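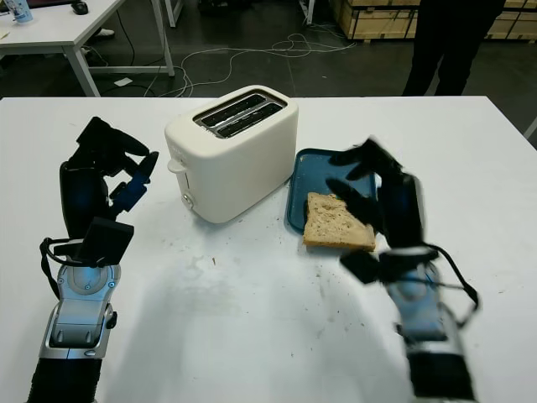
Romley bakery to open second site in former Ornier mill

September 23, 2023

Antoniadis, the family bakery that has sold bread on Romley's main street for 42 years, will open a second site in November in the old Ornier flour mill beside the canal. The company confirmed the move this week after the town's planning office approved a change of use for the ground floor of the building.

The new site will hold a production bakery, a small shop and a seating area with room for 26 customers. The main street shop will stay open with its current hours.

The bakery said it had run out of space. All of its bread is now made in a back room behind the main street counter, with one deck oven and a single mixer. Orders from schools, cafes and the hospital kitchen have grown since last year, and the bakery has had to turn down several new accounts over the summer.

"We bake through the night and the racks are full by four in the morning," the company said in a statement. "There is nowhere left to put another tray. The mill gives us a proper loading door, a floor that can take the weight of the ovens and enough room to let the dough rest as long as it should."

The Ornier mill stopped grinding flour decades ago. It was later used as a carpet warehouse and has been vacant apart from a storage tenant on the upper level. The brick walls and the hoist above the canal door are protected and will be kept as they are. New windows on the towpath side will match the shape of the old ones, and the sign painted on the east wall will be cleaned but not repainted.

Work inside began at the end of the summer. The old concrete ramp has been taken out and new drains are in place. The ovens are due to be delivered in October, through the loading door, before the last section of the front wall is closed up.

Most of the bread sold at the new shop will be the same as on main street: white tin loaves, rye, a seeded whole-grain loaf and the long rolls that the bakery supplies to cafes. The extra oven space will also allow a sourdough to be made every day. At present it is baked only twice a week and often sells out before noon.

The seating area will serve a short breakfast menu of toast, eggs and porridge until 11 a.m., and soup with bread after that. Toast will be cut from the previous day's loaves, a habit the bakery has kept at its main street counter for years. Day-old bread holds together better when sliced and browns more evenly, the company said, and it means fewer loaves are left over at the end of the week.

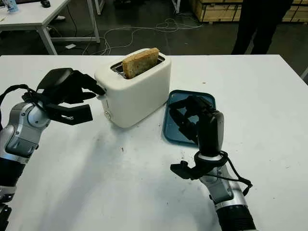 Prices for the breakfast menu have not been set. The company said it wanted a plate of toast and a cup of coffee to cost no more than it does at the main street shop.

The bakery makes 3,000 loaves and rolls in a normal week. It expects to reach twice that number by next spring, once the second oven is running on a full schedule. Six new jobs will be advertised in October – four in the bakery and two in the shop. Training will take place at the main street site until the mill is ready, and applicants for the bakery jobs do not need previous experience.

Flour will continue to come from Lokico, the growers' cooperative that supplies the bakery with wheat and rye from farms in the county. The two businesses have signed a new agreement to cover the larger amount. Lokico said its members had a fair harvest this year in spite of the wet weeks in July, and that it had enough grain in store to meet the order.

The plans drew 90 written comments during the public review, most of them in favor. Those who objected were mainly concerned about early morning deliveries on the narrow street behind the mill. As a condition of approval, trucks may not use that street before 6 a.m., and vans leaving earlier must go out by the canal road. The planning office also asked for quieter fans on the roof than those shown in the first set of drawings.

Parking was the other main point. The mill yard has room for only a few cars, and most of it will be needed for vans. Customers will be able to use the public lot next to the lock, where the first hour is free. A bike rack will be put up by the towpath entrance. The town plans to repair the footbridge at the lock this fall, and people walking from the south bank may have to go around by the road bridge while that work is under way.

The upper floors of the mill are not part of the project. The owner of the building has said that offices are one possibility but that no application has been made. The storage tenant has a lease until next summer.

Antoniadis will hold an open morning at the mill before the shop starts trading, with tours of the bakery floor and free samples. The date will be posted in the window on main street and on the town notice board. Children will need to be with an adult, and closed shoes are required on the bakery floor.

Regular bread orders can still be picked up on main street. Customers who would prefer to collect from the mill once it opens can change their pickup point at the counter from the middle of October.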